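The tape on the table

I went to the Zilska open day in May mostly because it was raining and the leaflet promised tea. I know next to nothing about robots. I've got a dishwasher I argue with and a phone that corrects my spelling to words I've never used, and that's my lot. But the place is a bus ride away, the doors were open till four, and I'd always wondered what went on in there.

What goes on, as far as I could tell, is an awful lot of picking things up and putting them down again. I don't mean that rudely! I stood and watched for far longer than I meant to (my tea went cold) and I came away with opinions, which I'm now going to inflict on you.

The first room was the showy one. Driltex had a stand near the door with a big screen and a film on a loop, all swooping music and machines gliding about in the sort of light you only get in perfume adverts. People drifted past it, took a pen and moved on. I took a pen as well. It's a good pen. I couldn't tell you a single thing that happened in the film.

Then you went down a corridor, past a poster from Brostudon about careers, and there was the room I'd have gladly paid for. It had benches with arms on them, cables everywhere, and people in ordinary jumpers looking worried at laptops. A young woman was trying to get an arm to put a block on a spot, and she let us stand there while it went wrong. It went wrong quite a bit. It would come down, close its fingers on thin air, think about it and go back up. When it finally got hold of the block, a small boy next to me clapped so hard he dropped his biscuit.

My feeling is that every open day should be like that second room. I can see why firms want the film instead. A film doesn't miss. But if you're going to ask the rest of us to be calm about machines doing jobs that people do now, you've got to let us see them at it, misses and all. I walked in half expecting something out of the pictures and found something more like a very patient toddler with a very expensive arm. I was much less frightened by it, and a good deal more curious.

I also liked how homemade it all was. I'd imagined clean white laboratories. There was brown paper spread over a table and blue painter's tape stuck down on it in lines, the same stuff I used round the skirting boards when we did the hall. The tape was torn in places, with bits missing, and the paper had smudges on it like my kitchen worktop on a bad week. I found that enormously cheering. All that clever engineering, and somebody still has to go and find the roll of tape.

Tessier, who make some of the software if I followed it properly, gave a talk at 2 in the little lecture room. It was 13 minutes long by my watch and I wish it had been twice that. The speaker said the arm they'd brought had made 1,030 attempts at one job before the open day, and she put up the failures as well as the good ones. Somebody behind me tutted at the number. I thought it was the best thing anyone said all afternoon! How many goes did any of us have at tying a shoelace?

I do have grumbles. The signs were hopeless, there were two chairs for a whole roomful of people, and when a man asked what would happen to the packing jobs down the road he got a lot of warm words and no reply that I could repeat to you. He deserved better. You can't throw open your doors and then go vague at the one thing people came to ask.
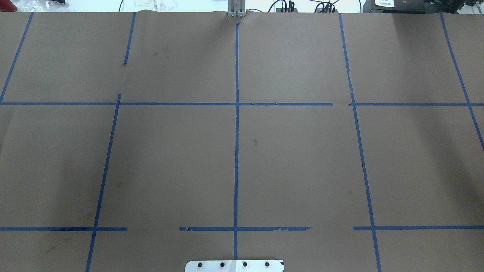
Why put tape down on a table where a robot is working? At the bench I was told the lines give people a simple way to set things out in known places, so they can try the same job from one square and then another and see where the arm struggles.

I'd like to see a school party taken straight to the benches next year, with the film saved for anyone waiting for the loo. And I'd like the man with the question to be asked back, given one of the two chairs, and answered. I'll go again whatever they decide, and I'll bring a flask.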